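Comparing two hand-held grippers on a soft food task
Project report, second half
Ruth Apaza

3. What we set out to check

The Plistis gripper is sold to student labs with the claim that it can hold "delicate items without tuning." The Dresonar costs more and makes no such promise. Our supervisor wanted a comparison. I wanted to know whether the first claim meant anything, and I still have doubts.

We picked marshmallows on a skewer over a tray of white liquid. Marshmallows squash, skewers are thin enough to slip between jaws, and liquid shows up every bit of careless handling. Each gripper got 200 tries, split between grabbing the skewer and grabbing a marshmallow, and we scored a try as failed if the part dropped, turned in the jaws or came out with a visible dent.

3.1 Holding the skewer

A thin stick is harder than it sounds. The jaws have to meet flat, and if one side is even slightly off, the stick leans and the load at the top makes it worse. Two marshmallows up there is a fair amount of weight for a pinch at the very bottom.
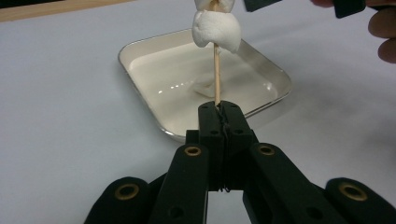
Takumi Tamura read the draft of this section and disagreed with it. A pinch at the bottom end is the worst place to hold anything, he wrote, so you are testing where the operator chose to grab and calling it a gripper result. Move the jaws up to the middle and I bet the gap between your two models disappears.

I think he is partly right. We reran 28 tries with the grip at the middle of the skewer, and the gap got smaller. It did not go away, but 28 tries is not much to lean on, and I was the operator for all of them — so my own habits are baked into the number.

3.2 Two hands at once

The second part used one gripper in each hand. The Clirkeck software logs both sides and is meant to line up the timing. It recorded 2,882 open and close events across the whole project, and 16 of those had time stamps that could not be right. I dropped them. I would like to say the rest are good, but all I can say is that the rest did not look wrong. 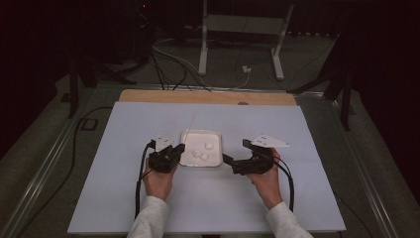

Timing was only half of the problem with two-handed work. The other half was the operator. People get better fast, and by the end of a session we were measuring practice as much as hardware. Cables probably matter too. Each gripper has a black one running back past the hand toward the near edge of the board, and I noticed myself turning my wrist to keep it out of the way. With loose pieces in the tray, a small twist like that changes the angle of the jaw. We never measured the pull of the cable, and we should have.

3.3 What I would trust

The Dresonar dropped fewer marshmallows. I trust that. I do not trust our dent scores, which were judged by eye, and I would not repeat the "without tuning" line to anyone, given that we adjusted the Plistis closing force twice before it stopped crushing things. The Marchetti force pads we ordered for this came too late to use. They are on the list for October, along with a second operator.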